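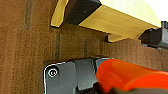
By the Hiller parts desk
Updated April | Hardware > Brackets and hinges > Cusaritz

Cusaritz bracket and hinge plate set

Replacement set for the Cusaritz folding side shelf. The set is made up of a pale yellow bracket, a matte black hinge plate with its pin, and a bag of screws. It fits all three shelf widths, left side or right side. Order two sets if you are replacing both ends.

Weight, packed: 600 g
In stock: 1,923 sets
Warranty: three years
Color: pale yellow bracket, black plate
Sold by: the set

The bracket

The bracket has a squared profile with tabs that point down. The larger tab takes the weight of the shelf and the smaller one keeps it from sliding sideways. Hang the bracket on the wall strip with both tabs fully seated before you put anything on the shelf. If one tab will not go in, check the strip for old paint.

The finish is smooth and wipes clean with a damp cloth. Do not use scouring pads. The black block on the bracket is the stop for the folding arm. It comes fitted and is not sold as a separate part.

Brackets from before the Bukance strip was introduced have a shorter main tab and will not hold in the new strip. Measure the old one if you are not sure which you have – the short tab is easy to tell once it is off the wall.

The hinge plate

The plate goes on the underside of the shelf and carries the hinge pin in a recess.
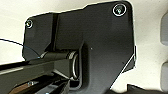
The screws go in at the upper corners and their heads sit in countersunk holes. Start both by hand, then tighten one a little and the other a little until the plate lies flat. A screw that goes in crooked will hold the plate off the shelf and the hinge will bind. A power driver on a low setting is fine for most of the way, but finish with a hand screwdriver.

The pin runs across the recess with a metal ring at the end of it. Leave the ring where it is. A shelf that folds stiffly usually has dust packed in around the pin, and a dry brush will clear it. Use a drop of light oil after that if it is still stiff. Do not use grease, which picks up more dust.

Fitting to other shelves

The hole spacing on the plate matches the Baptiste wall desk, and customers do use it there. We have tried it and it folds as it should, but the bracket itself does not fit the Baptiste strip, so you would be keeping your old bracket and using only the plate. We cannot split a set for this.

Not suitable for outdoor use or for the Cusaritz corner shelf, which has a fixed support.

Ordering

Orders placed before noon go out the same day. Sets are packed in a plain box with a printed fitting sheet. Unused sets can be returned within the month, with the screw bag unopened. Screw bags are also sold separately – see Cusaritz small parts.

Related items: Bukance wall strip, Cusaritz folding arm, Cusaritz shelf end caps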